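The Case for Spending More on the Pad

Most skills labs I have worked in buy their consumables in the wrong order. The instruments are budgeted first, the needles and thread second, and the practice tissue gets whatever is left in August. I think this order should be reversed, and I want to argue it on technical grounds, without the usual appeals to realism.

Realism is a poor criterion. A supplier who calls a pad realistic may mean that it has the right color, that it has visible layers, or that a surgeon at a trade stand said something polite about it. None of these tells the buyer how the pad behaves when a curved needle enters it at the wrong angle. I would like to see three properties on the data sheet: tear resistance at the wound margin, drag on braided thread, and the amount of rebound after the edge has been lifted and released. I have seen all three on one sheet exactly once, and the units were missing.

Tear resistance matters most. If the edge is too tough, a learner can push a needle straight through along its chord, ignore the curve, and end with a closed wound. The pad has forgiven the error and the learner has no means of knowing it was made. If the edge is too weak, every bite cuts out and the learner begins to take wide, shallow bites as protection. That habit then has to be removed, and removing it takes longer than teaching the correct bite would have. There is a usable range between the two, and it is narrower than the price lists imply.

The pads sold by Clovon sit at the tough end. They last well, they store flat, and they can be reused until the surface is mostly holes. Badska makes a softer one with better drag, but the margin frays after a few passes and the same incision cannot be used twice. I prefer the Badska pad for anyone past the first month. I also accept that it is the more expensive way to run a course, and that the person who signs the order will notice.

Ottmar Oltmanns, with whom I shared a teaching bench for several years, holds the opposite view. His position is that beginners need volume, that volume needs a cheap and durable pad, and that bite quality can be corrected later by a competent instructor. He ran his groups on 109 stitches each before he would look at a single knot. I have no objection to volume. My objection is to volume on a surface that returns no information. A learner who has placed 109 stitches in a pad that accepts anything has practiced placing stitches in a pad that accepts anything. 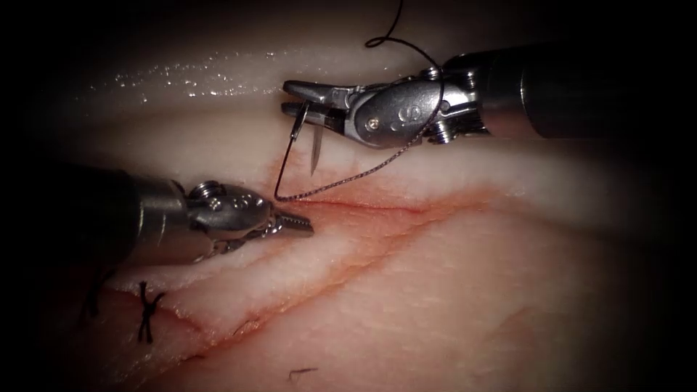
The second item is the needle, and my view on it is less common. I would buy fewer sizes and insist on more attention to where each one is held. A curved needle gripped too near the tip has no reach. Gripped on the swage, it can bend or rotate, and the thread attachment is put under a load it was not designed for. Somewhere between the middle of the body and a point about two thirds of the way back from the tip is the standard advice, and I have not found a good reason to depart from it for general work. The exact position should follow from the depth of the bite, and the learner should be able to state it before starting.

Bending is instructive in itself. A needle that has opened out has been pushed in a line it was not shaped to follow. I ask learners to lay their used needles against a fresh one of the same pattern before they go into the sharps container. The comparison takes a few seconds and settles most arguments about wrist rotation. Labs that reuse needles across a whole session lose this evidence, since nobody can then say whose pass did the bending.

Thread is the third item. Many courses start with monofilament for its low drag. I would start with braided, in black or another dark color. It shows up against pale material, it holds a throw while the learner thinks about the next one, and it punishes a crooked exit by sawing at the hole. The drag is the useful part. Monofilament can come in the second block, when its memory and its tendency to slip can be taught as problems in their own right.

Length deserves a rule. The Collado packs come longer than a short incision needs, and the surplus ends up looped over something. A loop that falls across the working area will be caught by the needle sooner or later. For interrupted stitches I cut the thread down before the session. For a running closure I leave it long and teach the management of the slack as part of the exercise, including where the loop is parked between bites. Mattes Mühlbauer, who took over my Wednesday group, leaves it long in both cases and says they learn faster from the tangles. His group is slower than mine was and its final spacing is slightly better, so I may have to concede part of this.

A word on moisture. Pads that are meant to be used moist should be used moist. The dry surface grips the thread, the edge stiffens, and the properties discussed above no longer apply. I have watched a lab in Sesutholm unpack its stock in the morning and teach on it in the late afternoon – the same pads, and by then a different material. A covered tray solves this. It costs very little and is missing from almost every equipment list I am sent.

The objection to all this is cost, and it is a fair one. A course that uses 1000 pads a year cannot double the unit price without giving something up. What I would give up is variety. Most catalogs offer pads with vessels, pads with simulated fat, and pads with preformed wounds in several shapes. A beginner needs a straight incision with consistent margins, repeated many times. Cut the specialty items from the order, drop the needle sizes that stay in the drawer, and put the difference into a pad that tears when it should.

I would also ask for one test before any bulk purchase. Take a single pad from the sample box and place a row of deliberately bad stitches in it: too shallow, too close to the edge, driven straight. If they all hold, send the box back.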